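Category: Community News / Obituaries and Funerals

Service set for former council chair Merja Pelkonen

Merja Pelkonen, who chaired the Vasholm town council for 24 years and led the long campaign to keep the Fesadmont rail stop open, will be buried in the hillside section of the Vasholm cemetery following a public service at the town hall. The family has asked that the service begin at 10 a.m. and that people be in their seats by a quarter to.

Ms. Pelkonen died at home in December after a short illness. She was 81.

The town office has confirmed that flags at the hall, the library and the fire station will be lowered on the day of the service. Council business for that day has been moved to the following week. Permit applications already filed will keep their place in line.
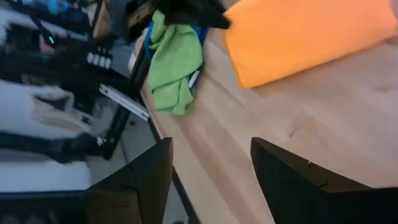
Order of service

The program will open with a hymn chosen by the family, followed by a reading from her grandson. Kerttu Eskola, the current council chair, will give the main tribute. Two former members who served with Ms. Pelkonen in her first term will also speak, and the high school choir will sing. The family has asked that the tributes be kept short, as she would have wanted.

The hall seats 750. The front four rows on the left are held for family, and the front rows on the right for past and present council members. All other seats are open and no tickets are needed. If the hall fills, the sound will be carried into the library meeting room next door, which has its own entrance from the parking lot.

Burial will take place directly after the service. The family will walk behind the hearse as far as the cemetery gate, and residents are welcome to join them. Those who can't manage the hill may ride in one of two shuttle vans leaving from the side door of the hall. The graveside portion is expected to last 20 minutes. Coffee and sandwiches will be served at the hall afterward.

Her years on the council

Ms. Pelkonen moved to Vasholm as a young bookkeeper at Juntunen, the lumber dealer on Mill Road, and stayed with the company until it closed its local yard. She first ran for council over a dispute about water rates and lost by a narrow margin. She ran again four years later and won, and was elected chair in the middle of her second term.

She was best known for the rail stop. When the line's operator proposed ending service at Fesadmont, she went door to door with a petition that gathered 879 signatures, then took it to the state hearing herself. The stop stayed open with a reduced schedule, and the evening train was restored two years later.

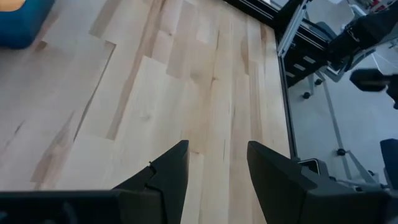
She also had opponents. Her support for selling the old ferry landing to Promport divided the council, and the sale passed by a single vote after three meetings that ran past midnight. Several members who voted against her on that question remained on good terms with her. One of them is among the speakers at the service.

"She read every page of every packet and she expected you to have read it too," Ms. Eskola said in a statement from the council office. "If you hadn't, she would wait while you did. I sat through a few of those waits, and they were my own fault."

After leaving the council she served two terms on the library board and worked at the polls on election days. She did not endorse candidates in local races after she retired, although she was often asked.

She is survived by a daughter, a son, five grandchildren and a sister. Her husband died before her.

Parking and road closures

Hill Street will be closed to traffic between the town hall and the cemetery from 9 a.m. until the procession has passed. Residents of Hill Street who need their cars that morning should move them to Depot Road the night before. The school lot will be open for visitors. Accessible parking is behind the hall.

In place of flowers, the family suggests gifts to the library's large-print collection. Checks can be left at the circulation desk or mailed to the library. A condolence book is open in the lobby of the town hall during regular office hours and will stay there through the end of the month, after which it will be given to the family.

Contact the newsletter desk at the Vasholm town office | Copyright Vasholm Community Newsletter. All rights reserved. | Back to top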